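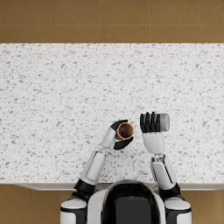
디르니아 부엌, 양손 작업 중. 컵 바닥에 빨간 알.

빨간 알

그 빨간 걸 우리는 그냥 알이라고 불렀다. 작업서에는 '대상물'이라고 적혀 있었는데 하루 종일 대상물, 대상물 하다 보면 혀가 꼬인다. 콩이라고 부르는 사람도 있었고 나는 처음 일주일 동안 체리라고 우겼지만 결국 알로 통일됐다. 알을 컵에서 컵으로 옮기고, 컵을 세워 놓고, 손을 떼고, 멈춘다. 드라마니가 할 일은 그게 다였다. 마지막 '멈춘다'가 문제가 될 줄은 몰랐다. 아니, 조금은 알았다. 그 얘기를 하려고 이걸 쓴다.

나는 노세마우에서 밤 시간대 검수를 했다. 드라마니가 디르니아에서 돌린 작업을 다시 보면서 통과나 보류를 누르는 일이다. 디르니아는 우리 회사가 만든 가상 부엌인데, 솔직히 우리 집 부엌보다 열 배는 좋다. 연두와 회색 사이쯤 되는 초록색 수납장에, 가스레인지 위에는 냄비까지 올라가 있다. 저 냄비에 뭐가 들었을까 하는 게 새벽 세 시쯤 되면 진지한 고민이 된다. 그래픽 담당한테 물어본 적도 있다. 아무것도 안 들었다고, 뚜껑이 애초에 안 열린다고 했다. 좀 서운했다.

2월이었고 사무실 난방은 자정이면 꺼졌다. 나는 담요를 두르고 컵라면을 옆에 놓고 화면을 봤다. 그 달에 넘겨야 할 분량이 2575건이었다. 한 건이 길지는 않은데 계속 보고 있으면 손가락이 먼저 판단한다. 알이 들어갔네, 통과. 들어갔네, 통과. 컵이 넘어졌네, 보류. 그러다 라면 국물을 한 모금 마시고, 또 통과.

618번도 그렇게 보고 있었다. 알은 잘 들어갔다. 판정란에 초록불이 켜졌고 나는 버튼에 손가락을 올렸다. 그런데 왼손 엄지가 한 번 더 접혔다. 정말 조금이었다! 작업 종료 신호가 떨어진 다음이니까 원래는 꼼짝도 안 해야 맞다. 나는 되감아서 다시 봤다. 또 접혔다(녹화니까 당연한데, 그 시간에는 그런 것도 신기하다). 손은 이미 아무것도 안 쥐고 있었고, 컵은 멀쩡했고, 알도 제자리였다.

통과를 눌렀다.

변명을 좀 하자면 판정 기준에 '종료 후 움직임'이라는 칸이 없었다. 메모란은 있었다. 거기에 "끝나고 엄지 움찔?"이라고 썼다. 물음표까지 붙여서. 그리고 619번으로 넘어갔다.
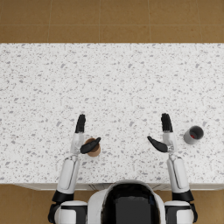 화면 제공: 노세마우 시뮬레이션실

안카 시마는 툴툴포트에 있었다. 거기에 우리 실험동이 있고, 디르니아에서 통과한 동작은 며칠 뒤에 거기 있는 진짜 드라마니한테 올라간다. 안카와 나는 얼굴을 본 적이 거의 없고 메신저로만 친했다. 내가 밤에 넘긴 걸 안카가 아침에 받으니까, 교대하는 편의점 알바 같은 사이랄까. 안카는 마침표를 절대 안 찍는 사람이었다. 그래서 그날 아침에 온 메시지에 마침표가 찍혀 있는 걸 보고 잠이 확 깼다.

"손가락 끼었어."

"누구?"

"나. 괜찮아. 부러진 건 아니야."

전화를 걸었다. 안카는 목소리가 이상하게 밝았는데, 놀란 사람들이 가끔 그런다. 작업이 끝났고, 종료음이 울렸고, 안카는 컵을 치우려고 손을 넣었다고 했다. 원래 절차는 전원 잠금을 먼저 걸고 손을 넣는 거다. 그런데 종료음이 울리면 팔이 풀린다고 다들 알고 있었고, 하루에 컵을 수십 번 치우는 사람한테 잠금장치까지 걸어갔다 오라는 건 (그래도 해야 하지만) 꽤 귀찮은 일이다. 그때 왼손 엄지가 접혔다. 한 번이 아니라 계속. 안카의 검지가 엄지와 컵 사이에 있었다.

"비상정지는?"

"오른손으로 눌렀지. 근데 왼쪽에 있잖아, 버튼이. 몸을 완전히 꼬아서 눌렀어. 나 요가 다시 다녀야 돼."

웃어야 할지 몰라서 나는 응, 했다. 풀려나기까지 10초가 걸렸다고 사고 기록에 적혔다. 안카는 한 시간쯤 되는 줄 알았다고 했다. 검지 손톱이 시커멓게 됐고, 병원에서는 이 주쯤 조심하라고 했단다.

전화를 끊고 나서 나는 한참 동안 메모란만 생각했다. 끝나고 엄지 움찔 물음표. 집에 가는 버스에서도 생각했고, 씻으면서도 생각했고, 자려고 누워서는 아예 그 물음표가 눈앞에 떠다녔다. 말하지 말까 하는 생각도 했다. 했다, 분명히. 메모란은 아무도 안 읽으니까. 그 달에 내가 메모란에 적은 것 중에는 "배고프다"도 있었는데 누가 뭐라 한 적이 없었다.

저녁에 출근해서 팀장 자리로 갔다. 팀장은 벌써 로그를 열어 놓고 있었다. 원인은 대충 나왔다고 했다. 종료 신호가 팔에는 가는데 손에는 한 박자 늦게 간다. 그 한 박자 사이에 손이 마지막으로 받은 힘 명령을 붙들고 있으면, 컵이 없어도 컵이 있다고 믿고 계속 쥔다. 디르니아에서는 손이 허공에서 움찔하고 끝난다. 허공에는 잡힐 게 없으니까. 툴툴포트에서는 안카의 손가락이 있었다.

"시뮬레이션에서는 안 나온 거지?" 팀장이 물었다.

나왔다고 말했다. 618번이라고, 내가 봤고 내가 통과시켰다고. 말하고 나니 귀가 뜨거웠다. 팀장은 618번을 열었다. 우리는 둘이 서서 그걸 봤다. 되감고 또 봤다. 팀장은 처음에 못 찾았다. 내가 손가락으로 화면을 짚어 주고 나서야 아, 하더니 의자에 앉았다.

"이걸 어떻게 봤어?"

칭찬인지 추궁인지 지금도 모르겠다.

그날 밤부터 통과 버튼은 잠겼고 나는 이미 넘긴 것들을 처음부터 다시 봤다. 이번에는 알은 안 보고 끝난 다음만 봤다. 카메라도 바꿔 봤다. 위에서 내려다보는 걸로는 손가락이 겹쳐 헷갈리는 데가 많아서, 팔 가까이 붙은 낮은 시점을 골랐다. 그 시점에서는 부엌이 훤히 보인다. 토스터도 보이고 벽에 걸린 국자들도 보인다. 정작 봐야 할 컵은 자꾸 팔에 가린다.
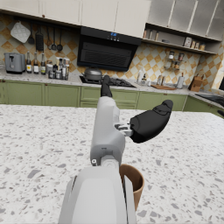
낮은 시점에서 본 디르니아. 갈색 컵은 팔뚝 뒤.

국자를 너무 오래 봐서 이제 눈 감고도 걸 수 있을 것 같다. 아무튼 끝난 다음만 골라 보니 움찔하는 게 더 나왔다. 618번만 그런 게 아니었다. 어떤 건 엄지였고 어떤 건 네 손가락이 다 움직였다. 나는 그것들을 전부 통과시켰더라. 메모도 없이. 618번에 메모를 남긴 건 그날 내가 유난히 꼼꼼해서가 아니라 라면이 뜨거워서 잠깐 멈췄던 탓인 것 같다.

새벽 네 시쯤에 안카한테서 메시지가 왔다. 왜 안 자냐고 물었더니 손톱이 욱신거려서 깼다고 했다. 나는 썼다 지웠다를 열 번은 하다가 그냥 보냈다.

"나 그거 봤었어. 며칠 전에. 엄지 움직이는 거. 통과 눌렀어."

안카가 쓰는 중이라는 표시가 떴다가 사라졌다. 다시 떴다가 또 사라졌다. 나는 그사이에 두 건을 더 봤다. 하나는 괜찮았고 하나는 움찔했다.

"메모 읽었어" 하고 왔다. 마침표가 없었다.

"언제?"

"받은 날 아침에"

"근데?"

"물음표길래 나도 물음표였지 뭐"

무슨 말을 해야 할지 몰라서 나는 담요를 어깨까지 끌어올렸다. 안카도 한동안 말이 없더니, 잠금 안 건 건 자기니까 보고서에 그대로 쓸 거라고 했다. 나도 쓸 거라고 했다. 그럼 우리 둘 다 혼나겠네, 하길래 그렇겠지, 했다.

바뀐 것도 있다. 검수 화면에 종료 후 움직임 칸이 생겼고, 재생이 종료음에서 끊기지 않고 더 이어진다. 툴툴포트에서는 잠금을 걸지 않으면 작업대 앞 덮개가 안 열리게 했고 비상정지 버튼은 양쪽에 달았다. 안카 말로는 덮개가 무거워서 다들 투덜댄단다. 메모란은 이제 물음표를 치면 저장이 안 된다. 봤으면 봤다고, 모르겠으면 모르겠다고 골라야 한다. 나는 '모르겠음'을 제일 많이 누르는 검수원이 됐고, 팀장은 그것 때문에 가끔 한숨을 쉰다.

안카의 손톱은 봄에 빠졌다. 사진을 보내겠다길래 제발 보내지 말라고 했는데 보냈다. 그 밑에 새 손톱이 반쯤 올라와 있었다. 나는 엄지를 치켜든 이모티콘을 골랐다가 얼른 지우고, 냄비 이모티콘을 보냈다. 안카가 그게 뭐냐고 물었다. 뚜껑이 안 열리는 냄비라고 답하고 다음 건을 재생했다.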